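Truria Opens Usance, a Lending Room for Secondhand Workshop Bins and Work Surfaces

Small shops and schools can borrow metal bins and wooden tops for a season at a time

FOR RELEASE IN OCTOBER

Truria, the workshop furniture reuse company, is opening Usance, a lending room stocked entirely with metal bins and wooden work surfaces that have already had one working life. The room opens to members this month in the former Stalteck packing hall, with 1719 bins on the shelves and 199 wooden tops ready to go out. Everything in it can be borrowed for three months, renewed, swapped for another size or bought outright.

The idea grew out of a problem Truria kept running into on clearance jobs. When a factory or a trade school closes, the big equipment is usually spoken for months ahead. The plain things are left over: the bins that held parts, the tops people worked on, the dividers and the lids. Most of it is perfectly sound, and a lot of it goes for scrap.

"I have been emptying workshops for most of my life and I still get a little thrill when we find a good stack of bins," said Aldo Monti, founder of Truria. "A metal bin with a flat floor and straight sides will outlast me. We had so many in storage that we were walking sideways to get to the door, and meanwhile people kept calling to ask if we had just four or five to spare. Well, we did!"

Members pick what they need from open racks arranged by footprint. Bins come in six standard sizes, from a shallow tray for fasteners up to a deep box for bar stock and offcuts. Each one is emptied, degreased, checked for sharp edges and stamped with its size on one end. Dents are hammered out if they stop a bin from sitting flat. Scratches are left alone.

That last decision took some discussion. An early batch was repainted inside and out, and it looked wonderful for a few weeks, until the first borrowers started dropping steel into it. Usance now sends its bins out with the bare, marked floors they came in with, and the returns bench has been a much quieter place.
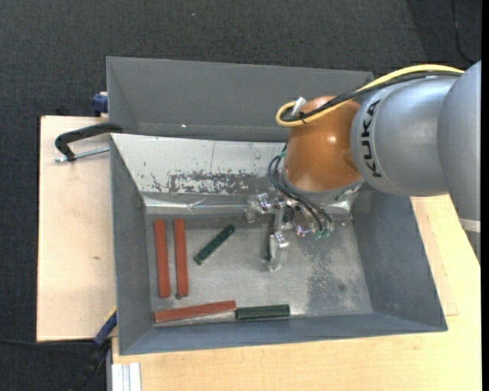
The wooden tops get more attention. Ghizlane Mahrous runs the bench room, where every surface is planed or sanded, oiled and fitted with new edging if the old edging has lifted. She prefers light woods for anything that will be used for sorting and picking.

"You want to see what you're reaching for," Mahrous said. "Put a dark screw on a dark bench and you'll be feeling for it with your fingertips. On a pale top it's right there. We had a jeweler come in who worked on the same nearly black desk for years, and she took two of our pale tops home and wrote to us the same evening."

Mahrous also keeps a small stock of filler strips, which sit between two tops and close the gap that small parts love to fall into. They are free with any pair of tops and have been the most requested item during the trial.

That trial ran through the summer with 40 borrowers, among them a bicycle repair shop, two high school shop classes, a violin maker and a bakery that wanted somewhere sensible to keep its tins. Assunta Gatti, who teaches metalwork at one of the schools, borrowed enough bins to give every pair of students their own.

"We used to have one big crate of stock at the front and a line of teenagers in front of it," Gatti said. "Now the bars and blocks for each project are in a bin on the bench before class begins, and the same bin goes back on the rack when they're done. Clearing up takes 10 minutes. I've gotten part of my afternoon back, and the students have started being rather fierce about whose bin is whose."

Gatti's class also gave Usance its layout cards, a set of simple printed sheets suggesting how to load a bin for different jobs. Long pieces go along one side with a little space between them, so fingers can get around each piece. Small round parts get a tray of their own, or they will roll under everything else. The cards are handed out at the counter and members are encouraged to write on them. Several already have.

Choosing a building meant choosing a floor, and the team spent longer on that than anyone expected. The sorting area has been laid with hard-wearing dark carpet tile, which softens the clatter of metal being set down and is kinder to whatever gets dropped. The racks stand on the original concrete.

"The first morning after the carpet went down, I could hear the radio," said Dexter Oyelaran, who manages the lending counter. "I hadn't known we had a radio."

Borrowing is by annual membership, with a lower rate for schools and for anyone in their first year of trading. Members may bring in their own bins for cleaning and straightening, and the bench room will resurface a tired wooden top if there is still enough thickness left to work with. Truria will take donations of metal bins in any condition, provided they are empty and have never held solvents.

A second room is planned at the Vestergaard yard next spring, with more space for long tops and a covered bay for loading vans. Truria is also looking for a source of matching lids, particularly in the two smallest sizes, and would be delighted to hear from anyone with a shed full of them.

Usance is open weekdays from 8 a.m. to 4 p.m., with a late opening until 7 p.m. once a month. New members are welcome to walk the racks before signing up, and should bring the measurements of the shelf or bench they want to fill.

About Truria
Truria clears, repairs and rehomes workshop furniture and storage. Usance is its first lending room.

Press contact
Mitra Zamani, Communications, Truria
Visits and interviews by arrangement. Size charts and layout cards are available on request.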